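Moved the Braltley base to the new wrist mount in May and have been chasing small faults since. Notes below, mostly so I can find them again. All of it is in simulation, in the Gretitz house. The real base gets the same settings once the list is clear.

First job was the camera tilt. The head joint came back from the model import with its zero off by 8 degrees, so every depth map put the floor on a slope. I corrected the offset in the joint file, reloaded, and drove the base to the stops where walls and door panels sit close to the lens. 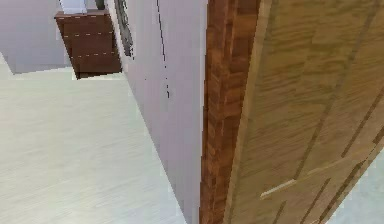 Near clipping was the second fault. The Flalleo planner drops any return under 20 cm, and the default footprint is smaller than that, so a door handle can vanish from the map while the base still has room to hit it. I padded the footprint by 2 cm and turned on the memory layer. The layer keeps a cell marked as blocked until the sensor sees it clear again. Turning in doorways is slower now.

Then the arm. Home pose on the old mount held the wrist too far forward. With the column raised, the fingers have to stop short of a table edge, and chairs leave little space for the base to back out.

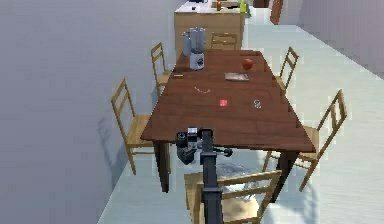
I moved home back at the shoulder and left the wrist alone. Finger drift at rest was a gain problem: the Gillies controller had the old payload in it. New payload, gain down to 70 percent of the old value, drift gone. I also split the self-collision check so the column and the gripper are tested separately, which makes the log readable.

Localization took the longest. Long plain walls give the scan matcher very little to hold on to, and the pose estimate slides along them.
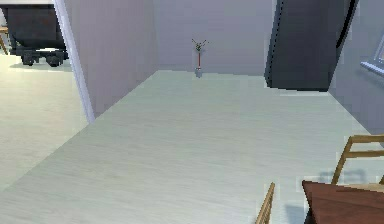
Dropping the weight on wheel odometry made it worse. What helped was a lower minimum feature size, so that chair posts and door frames count as landmarks. The cost is a heavier map file and a slower start.

Last check was the double doors. Both leaves have to be in the map as separate moving parts, each with its own hinge limit, or the planner treats the opening as one fixed gap.

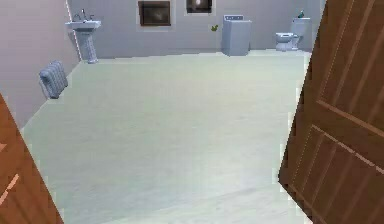
Hinge limits are in and saved with the house file. Still open: the map server leaks memory on long runs, and the joint file needs a version number before I copy it to the real base.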